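Home Opinion Local Schools Letters Subscribe

Bring back the handwritten school note

By Llinos Gronow

2 min read 289 shares 2 comments

In October my daughter's school moved all its notices to an app called Ninder. Permission slips, lunch orders, sick days and the swimming carnival roster are now in the one place. I have it on my phone and I use it. I would still like the paper notes back.

My first objection is volume. A teacher who had to write a note, or at least photocopy one, sent it when there was something to say. I have had 272 notifications so far, and most of them were reminders of earlier notifications. The one about head lice, which I did need, I read two days late.

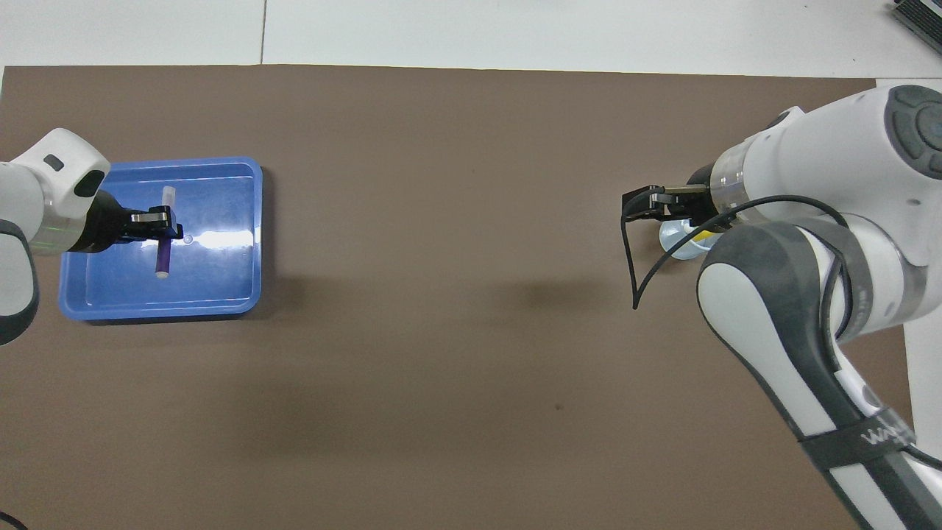
Then there are the families it doesn't suit. Omolara Ogunleye has three kids at the school and shares a phone with her mother. Alun Bevan is raising his grandson and gets his messages when a neighbour opens them for him. Both of them managed perfectly well with a note in the bottom of a schoolbag. The office will print a copy if you ask, but you have to know there is a notice before you can ask for it.

I also think children lose something. Carrying a note home was a small job, and mine mostly did it. She knew what was in it as well, so we talked about the excursion before I signed for it.

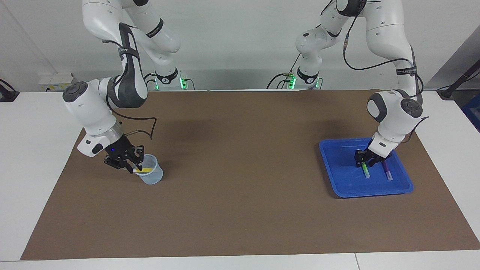
The school says the app saves the office staff time, and I believe that. It could keep the app for absences and lunch orders and send paper for anything that needs a signature or costs money. That would be two or three notes a month — a ream of paper would last a good while.

I put this to the principal in writing. The reply came through Ninder.

2 comments Share Save More in Opinion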